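5. Recording a task by hand guiding

This section covers teaching the Viron arm a short task by moving it yourself. For teaching by remote control with the Skisetti handset, go to section 6. Both methods save to the same task list.

Before you start

Check that the arm has been levelled and the work board fixed down (section 3). Clear the board of anything the task does not need. Take off rings and loose cuffs.

CAUTION: In guiding mode the joints are free to move. Support the arm with one hand before you switch modes, or it may sink towards the board.

Starting a recording

1. On the control screen, choose Tasks, then New. Type a name of no more than 11 characters.

2. Place the parts where they will be at the start of every run. Mark the positions with tape or pencil if you plan to record over several days.

3. Hold the arm above the gripper and press Guide. Wait for the tone.

4. Press Record and move the arm to the first part. Go at the speed you want the arm to copy. Pauses are recorded too, up to 3 seconds each — longer ones are trimmed.

5. Squeeze the grip button to close the fingers and squeeze again to open them. Keep your own fingers off the gripper while you do this.

6. Finish with the arm clear of the parts, then press Stop.

7. Press Keep or Discard. Discard any recording in which you bumped the board or dropped a part.

Note: A simple pick-and-place needs fewer recordings than a task where two parts must meet. The screen shows a bar that fills as you add good ones. The limit is 200 for each task.

Working with thin parts

Sticks, slats and rods are harder to teach than blocks. Bring the fingers in low and to one side, and close them only when the part is between the tips. If a part has string tied to it, let the string hang free and do not grip over the knot.

Check the wrist view before each recording. The part to be gripped should be visible as the fingers come down. Parts close to the lens will look blurred, and this does not affect the recording.
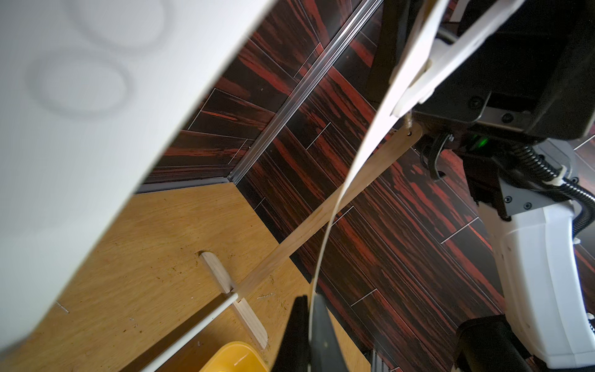 Reading time for this section: 3 minutes

For joined wooden sticks like these, guide the gripper in from the side and leave the junction itself alone. Watch the cables at the wrist when you turn the arm — if they pull tight, stop and unwind the last joint.

If playback misses the part

Error 143 means the arm could not follow the recorded path. Move the start position closer to the middle of the board and record again. If the fingers close too early, delete the last few recordings and repeat them more slowly.

Revised 27th September, U. Pitkänen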